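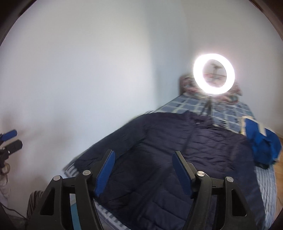 Navy puffer, first one up today. Ring light's on the bed again.

1/ I'm selling off most of my winter stuff this month and a few people asked how I do the listings, so I'm putting it in one thread. February is late for coats where I live but they still go.

2/ My room is small. The bed is the only flat surface big enough for a jacket with the sleeves out, so the bed is the studio. Pillow and blanket get shoved up against the wall and the stand goes in front of them.

3/ The walls are plain white, which helps. I used to hang things on the closet door and every picture came out yellow. Maya Hakim told me to turn off the ceiling bulb and use only the ring, and that fixed most of it.

4/ Dark navy is the hardest color I deal with. Too little light and you lose the stitching, too much and it looks gray. For quilted things I keep the ring low and off to one end so each row of padding gets a little shadow.

5/ Legs of the stand on a mattress are wobbly. Spread them as wide as they go and don't sit down. I have sat down. The phone was fine.

6/ Someone asked about the checked sheet. For the main listing photo I put a plain white one over it. For the quick posts on here I don't bother.

7/ Before any photos: zip it up, empty the pockets, go over it with a lint roller, then shake it by the shoulders. Puffers that have been stored flat need an hour on a hanger first, or the dryer on low with two tennis balls for 10 minutes.

8/ Shots I take of every coat: front, back, inside label, cuffs, zipper, and any damage up close. Cuffs matter more than you'd think. Nidia Taipe buys a lot of kids' coats secondhand and she says she skips anything that doesn't show the cuffs.

9/ Measurements go on the bed too. Armpit to armpit, shoulder to hem, sleeve. Write them on paper right away – I have mixed up two coats before and had to refund one.

10/ I list on Cluveo first because the fee is lower. If it hasn't moved in two weeks it goes on Zatska as well. I've had up to 400 views on a coat there and no offers, so views don't mean much.

11/ Total so far this winter is $472 after postage. That's coats, two sweaters and a pair of boots. The boots were the best of it at $100.

12/ Packing: fold the sleeves in, roll from the bottom, squeeze the air out as you go, then straight into a mailer. Don't use a vacuum bag if you can help it. The last one I sent that way arrived looking like a pancake and the buyer was not happy.

13/ Fotis Raptis asked if I'd take 40 for the navy one. Not yet – ask me again when it's been up a week.

14/ Still to do tonight: a gray wool coat, a rain shell and a vest with a sticky zipper. Links go in the replies once they're live.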